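In Praise of the Plain Stitch
by Kirsty Entwistle
17/08/2019

My grandmother could close anything: a pillowcase, a goose, the knee of a boy who had argued with a fence. She owned one good needle and had no opinions about it. I own 345 needles, having bought the Merkitis assortment in May, and I still can't sew a straight line through felt.

I blame the word "craft," which has come to mean shopping. Stitching is a dull skill and ought to be sold as one. You put the point in square to the surface, you follow the bend of the needle with your wrist, you come out as far from the edge as you went in. Then you do it 800 more times, badly, and one evening the two sides meet without puckering and there's no one in the room to show.

Surgeons, I'm told, go through the same tedium, and pay a good deal more for the privilege. They get a curved needle, which looks like cheating until you try one. Their cloth doesn't lie flat, either. It bulges and slides and shines back at you, and it has never been near an iron.

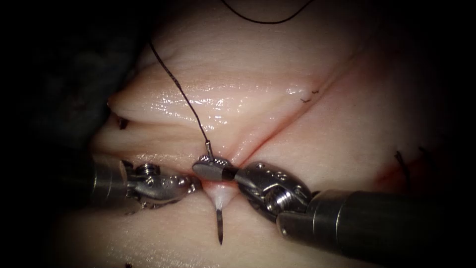 Roy Greenwood wrote in to say that I had it backward, that the needle matters very little and the pull matters a lot, and that most beginners haul on a thread as if they were starting a lawn mower. He is right, and I resent it. I went home and unpicked two seams.

The felt is now mostly holes. I have ordered more from Brernunstead, in gray.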